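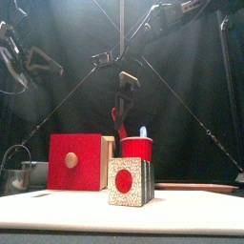

Felista Mollel wrote:

> I have moved my 40 litre rain barrel feed over to the new timer and the
> far bed still gets nothing. The near bed is soaked by seven in the
> morning. Is the hose too long, or do I need a pump? I would like it
> sorted before I sow anything in February.

Felista, I would leave the pump for now. A barrel at ground level gives you very little pressure, and the near bed takes most of what there is. Try these first.

Raise the barrel. Mine stands on two courses of concrete block and the difference at the far end was plain the same day. Check that the blocks are level, as a full barrel is heavy and will lean.

Then look at the timer. Many of them are made for mains pressure and the valve will barely open on a barrel. The Firero one I bought first was like that. You want one with a ball valve, and the box should say it works from zero pressure. 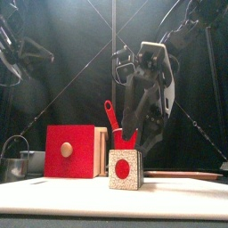

Use plain dripper hose with the larger holes and put a tap on the branch to the near bed, turned half closed. Hui-mei Poon runs two beds at Jotdale this way and waters them evenly – she sets the tap once in spring and leaves it.

Clean the filter too. Mine was full of green slime last summer and I spent a whole evening blaming the hose.

If none of that helps, run the two beds at separate times. It takes longer but each gets the full flow. I do the beans at six and the squash at seven.

Jawad asked last month about winter. I drain the barrel, take the timer indoors and remove the batteries. The hose stays out and has come to no harm so far.

I have a spare length of dripper hose if you want it, 70 feet, used for one season. You would need your own end plugs.

Joana Coelho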